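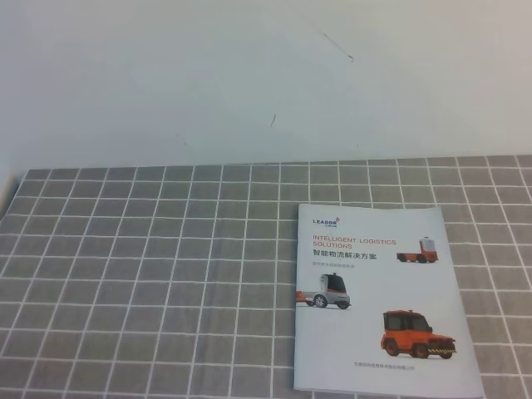 Figure 3. Gray grid cloth on the tabletop, with a closed booklet lying flat at right.

3.2 Work surface

All handling of printed items was carried out on a table covered with a gray cloth printed with a grid of thin white lines (Figure 3). The cloth was adopted in July, after the first 20 items had been sorted on a bare tabletop. Minor wrinkles remain in the fabric, and the lines show gentle waves as a result — the grid was therefore used to judge placement and was not read as a ruler. Booklets were kept closed and flat between tasks.

The full set held 355 booklets and brochures from the Lodhi and Mistance collections. Each sorting period covered 100 items at most. Placement notes were entered by Bhupendra Nautiyal and compared with the shelf list before the items were returned to storage.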